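Pruvix shelf cell – basket grip settings

burketti_2
Left hand holds the basket by the wire handles, chips go in, fine. Grip force is at 760. Do I need more? 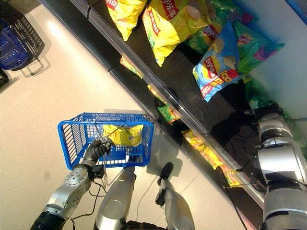
Which cable do you check first? The black one by the left arm, for slack.

nazarenko
Leave 760. I'd put the right hand on the rim too.

burketti_2
Disagree, one hand is enough – two slows the cycle.

nazarenko
Not for me. Both hands on, basket tilted to the shelf:
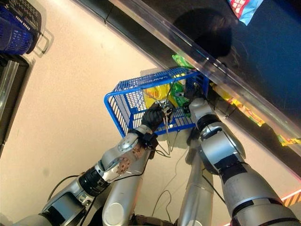

Re: glove wear

budosell
Swap gloves every 100 runs.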